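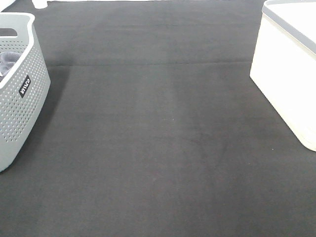
Oct 28, 2023 - Vistemer, a maker of building acoustics products, today released Ovovix, a resilient underlayment for floors in apartment buildings, student housing and mid-size hotels. The product is a continuous sheet laid between the structural floor and the finished surface. It is meant to reduce impact sound, the noise a downstairs neighbor hears when someone upstairs walks, drags a chair or drops a shoe. Soft coverings already do part of that work. A charcoal carpet with a short, dense pile will take the edge off the sound of a plastic basket or a storage bin being set down on it, but it does much less for the low thud of a heel. Ovovix is aimed at the lower part of the range, where surface coverings have the least effect.

The sheet has two bonded layers. The lower layer is a closed-cell foam with a ribbed underside, and the upper layer is a denser rubber compound that spreads point loads over a wider area. The ribs set the stiffness of the system under light load. As load increases, the ribs flatten and the foam body begins to carry the weight, so that furniture and partitions do not sink into the floor over time.

"Most complaints we hear from building managers are about footsteps, and footsteps are mostly low-frequency energy," said Nesma Amrani, head of product engineering at Vistemer. "A thin, stiff layer won't treat that. A thick, soft one will, but then the floor moves underfoot and the tile cracks. We spent most of the development time on the load curve between those two cases."

Development began at the company's Ebihara laboratory in March of last year. The laboratory has two stacked test rooms separated by a removable slab, which allows concrete and timber floors to be compared in the same opening. A total of 503 assemblies were measured before the final design was fixed. Each was tested bare, then with the underlayment, then with the underlayment and a finished surface.

Of those assemblies, 316 used concrete and the rest used timber joists with a board deck. The timber results were less uniform. Joist spacing, ceiling type and the fixing of the ceiling below all had a measurable effect, and in several assemblies the ceiling fixing mattered more than the choice of underlayment. Vistemer has published the timber results in a separate technical note and recommends that designers read it before specifying the product for a joist floor.

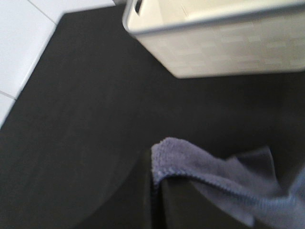

The upper surface accepts ceramic tile, stone, engineered wood, vinyl plank, and carpet, either stretched or glued. Tile and stone require a reinforced bonding layer, which is supplied separately. Carpet and other loose-laid coverings need no bonding layer. Where two finishes meet, the underlayment should run without a break under the joint, and any change in height should be made up in the finish above it.

Perimeter detailing remains the most common cause of poor results on site. If the finished floor or its mortar touches a wall, vibration passes around the underlayment and into the structure. Ovovix is therefore supplied with a folded edge strip, which stands against the wall until the finish is complete and is then trimmed. The strip should not be cut before grouting. Skirting should be fixed to the wall only, with a small gap at the floor that is filled with flexible sealant.

"The lab number is the best case," said Daichi Tsuchiya, who manages the Ebihara laboratory. "One hard contact at a doorway can cost you a large share of it. We would sooner see a modest product fitted properly than a thick one with mortar down the side."

The sheet is cut with a standard utility knife and does not need to be stored flat. It should be kept indoors in its wrapping and left in the room overnight before fitting. The structural floor must be dry, clean and level. Ovovix does not act as a leveling layer or as a moisture barrier, and it must not be installed over an existing resilient sheet.

A pilot installation was completed at Womum, a four-story residential building managed by Barua Property Services. The building has concrete floors, with tile in kitchens and entries and a mix of carpet and plank elsewhere. Work was carried out one unit at a time during normal turnover, and no ceilings were opened.

"We already had the finishes priced, so the question for us was whether the extra height would mean trimming every door," said Gayan Barua, director of the management company. "Some doors needed it and most did not. The fitters picked up the edge strip quickly, although the first bathroom had to be done again after the strip was cut too early."

Site measurements at Womum are continuing. Results will be released once all units on the second floor have been measured with furniture in place.

Ovovix is available to order from today through Vistemer distributors. First production is limited to 2000 rolls, with allocation in order of receipt. Sample packs, section drawings and an installation guide can be requested from the sales office. Fitter training is run by Kelly Gosling and takes half a day, either at Ebihara or on the customer's site.

About Vistemer

Vistemer designs and makes resilient layers, ceiling hangers and pipe isolation products for residential and light commercial buildings. The company sells through distributors and does not install its own products.

Media contact: Gerardo Navarro, Communications, Vistemer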